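I Tried the Morning Routine Everyone Keeps Sending Me

My cousin Heiðrún sent me the link first. Then Rodrigo Manzano from my old job sent the same one, with three exclamation marks, and after that I figured I'd better read it before a third person did. It's the Grellum method. You get up at five, drink warm water with salt in it, write down your "anchor thought" and stay off your phone until seven. The starter journal costs 82 dollars. It has lines in it, like a notebook.

I'll say up front that I went in not believing a word. I did the full month anyway, minus one morning when the dog threw up on the rug and my anchor thought can't be printed.
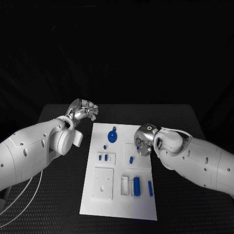
What five in the morning is like

Dark, mostly. I'd been promised "a quiet that belongs to you," and what I got was the neighbor's heat pump. By the second week I was falling asleep at eight thirty on the couch with a plate on my lap. So yes, I gained two hours in the morning. I also lost three at night, and those were the ones when my friends are awake.

The salt water I quit after four days. The site says it "wakes the cells" and links to a study, and the study link goes to another page on the same site, with a button to buy salt. Kavinda Akanda, who talked me into running in 2019 and has a lot to answer for, swears by it. He also swears by magnets.

The phone part, though. I hate to say it, but that part was good. I read most of a library book. I knew what the weather was from looking at it. Whether I needed an 82 dollar journal to leave my phone in the kitchen is another matter — a drawer would have done it.

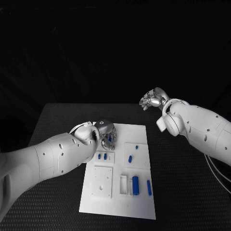 417 words · 2 min read

My real problem is with the success stories. There's a whole wall of them and they all sound like one person. They were tired, they bought the journal, now they own a bakery. Where are the people who got up at five and were just up at five? I'd read that page. I wrote to support asking how many customers finish the month and got back a coupon for a second journal.

Heiðrún is still doing it and says she feels great, and maybe she does. She's also always gone to bed at nine, so I don't see what changed except the salt.

I'm back to six forty-five. The phone still sleeps in the kitchen — most nights, anyway. If anyone wants a journal with 11 pages used, send me a message and pay the postage.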